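Clodbridge and Stavora open joint gripper trials at Jellside

JELLSIDE, June – The Clodbridge Institute for Applied Handling and the equipment maker Stavora have begun a joint programme of trials to compare robot grippers for use in small-batch assembly and packing. The work is being carried out in the institute's hall at Jellside and will run until the end of the autumn term.

The programme is intended to give smaller manufacturers a fair basis on which to choose between grippers that are sold for similar tasks. Firms that make many different parts in short runs often have to decide on the strength of a catalogue, a short demonstration and the advice of a supplier. The results of the Jellside trials will be published in full, including those in which a gripper could not complete the task set for it.

Two types of gripper are under comparison in the first stage. One is a jointed gripper with three fingers, which can change its grip to suit the shape of a part. The other is a parallel gripper with two flat jaws, of the kind already found in many workshops. Each will be fitted in turn to the same arm, and the arm will be driven by the same controller with the same speed limits throughout. Where a gripper needs its own mounting plate, the difference in weight and reach will be recorded and given alongside the results.

The parts to be handled have been drawn from the stores of firms in the Clodbridge area. The set comprises 82 items, among them brackets, turned pins, moulded caps, short lengths of cable and a number of thin plates that are known to be difficult to lift from a flat surface. Every item has been weighed and measured, and a spare has been kept of each in case of damage. The full list will be made available on request before the first results are issued, so that outside laboratories may assemble a similar set.
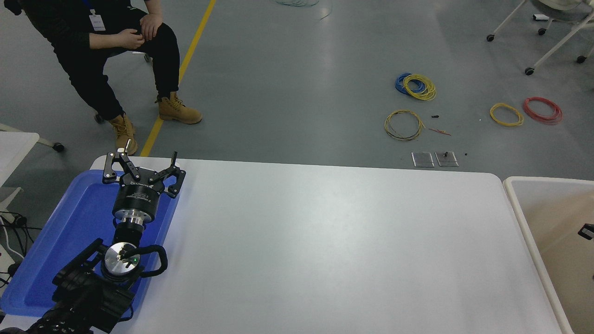
Each gripper will be tested on 3 tasks. In the first, single parts are picked up and moved to a marked position. In the second, parts are taken from a mixed group in which some are touching or overlapping. In the third, a part is picked up, turned and placed in a fixture with a small clearance. The trial team will record whether the part was lifted, whether it was held securely during the move and how far its final position differed from the one intended. A part that is dropped and then recovered will be entered as a failure, with a note of where the drop took place.

Mieczysław Ostrowski, head of handling research at the institute, said: "We are asked every month which gripper a firm should buy, and we have not been able to give an answer that we could defend. Suppliers test their own products with their own parts, and the figures cannot be laid side by side. We want to put the same parts in front of each gripper and write down what happens. I expect that the simpler gripper will do better on some of these parts than its price suggests. I also expect that there are parts in the set that neither will manage."

The arm's movements will be planned in two ways. For one series of runs the positions will be taught by an operator, as is usual in small workshops. For the other, positions will be calculated from camera images. The institute regards the distinction as important, as a gripper that performs well with taught positions may be less forgiving when the position of the part is known only approximately. The same operator will teach the positions for both grippers, and the order in which the grippers are used will be drawn by lot at the start of each session.

Stavora is supplying the three-finger gripper and the mounting parts, together with the services of a fitting engineer for the opening weeks. The parallel gripper was purchased by the institute at list price. Under the terms of the agreement, Stavora will see the results at the same time as other subscribers to the institute's bulletin and has no right to amend or withhold them. The company may submit a written comment, which will be printed as an annex.

A spokesperson for Stavora said: "Our customers want to know where a jointed gripper earns its place and where it does not. We have accepted from the outset that some of the findings may favour the other design. Our engineers will be reading the failures as closely as the successes, and we would rather learn of a weakness from Jellside than from a customer's production line."

The measurement method was reviewed before the start of the programme by the consultancy Þorgeirsson, which has advised the institute on test procedures in the past. Following its review, the number of repeat runs for thin parts was increased, and a rule was added on the cleaning of finger surfaces between sessions. Þorgeirsson will carry out a second review when the first stage is complete.

Wear will be examined separately. Finger tips and jaw pads are to be photographed and measured at fixed intervals, and replacement parts will be fitted only when the maker's own limits have been reached. The cost of these parts, and the time taken to fit them, will appear in the final report. Several firms consulted during preparation stated that stoppages for adjustment were of greater concern to them than the purchase price of the equipment.

A second stage, covering vacuum and soft grippers, is under discussion. It would use the same parts and the same 3 tasks, with the addition of bagged goods. Makers wishing to put forward a product should write to the institute by the end of the first stage, stating the weight of the gripper, its opening width and the connections it requires. Products must be on general sale. Prototypes will not be accepted.

Manufacturers in the region may also propose further parts for the set. Parts should weigh no more than 2 kilograms, should be free from oil and should be supplied with a drawing. The institute cannot undertake to return items that have been used in the trials.

Interim results from the first stage will be issued in the institute's bulletin, and a meeting for subscribers will be held at Jellside on completion of the work. Places at the meeting are limited and will be allocated in the order in which requests are received.

About the Clodbridge Institute for Applied Handling

The Clodbridge Institute for Applied Handling carries out independent testing and applied research in the lifting, moving and placing of goods. It provides advice and training to manufacturers and maintains a test hall at Jellside.

About Stavora

Stavora designs and makes grippers, tool changers and mounting parts for industrial robot arms. Its products are used in assembly, machine loading and packing.

Enquiries concerning the trials should be addressed to the Press Office, Clodbridge Institute for Applied Handling, marked "Gripper trials". Requests for interviews with Mieczysław Ostrowski should be made through the same office.

Ends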